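Notes on the second printing of "The Lock Keeper's Ledger" by Jarmila Kratochvíl. Thread, numbered.

1/ The novel covers one August in Borkthorpe. A surveyor inherits 377 letters from an aunt and reads them out of order. The text prints them in the order he reads them.

2/ The second printing restores two chapters dropped from the first. Both are narrated by the aunt. They add nearly 4000 words and move the midpoint to the ferry inquest.
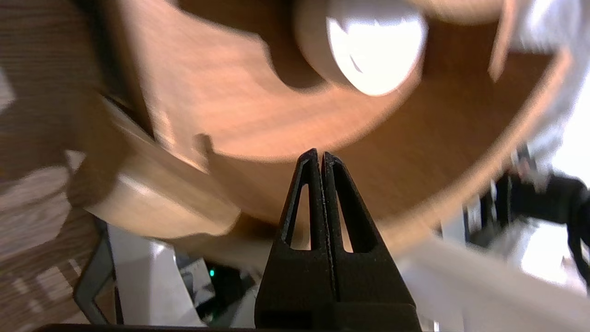

3/ Translation. Sofia Salgado keeps the present tense of the letters and puts the surveyor in the past. The original uses present for both - a reader of the English always knows who is speaking.

4/ The Šimek edition marks each letter with a date. The Filtbridge edition removes the dates and gives page references at the back.

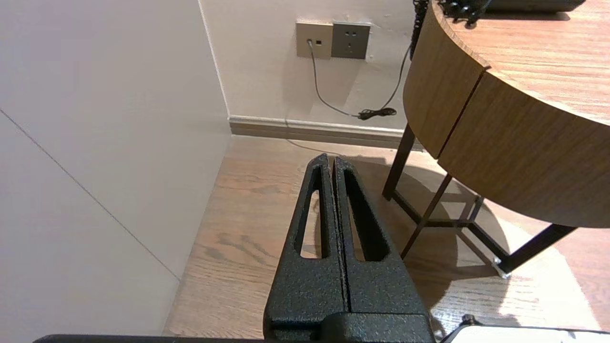 Those references still follow the first printing. After chapter nine they are off by the length of the restored chapters.

5/ Rami Obeidat's afterword reads the aunt as an unreliable witness. I think the inquest chapter weakens that case - her account matches the ferryman's on every point except the weather.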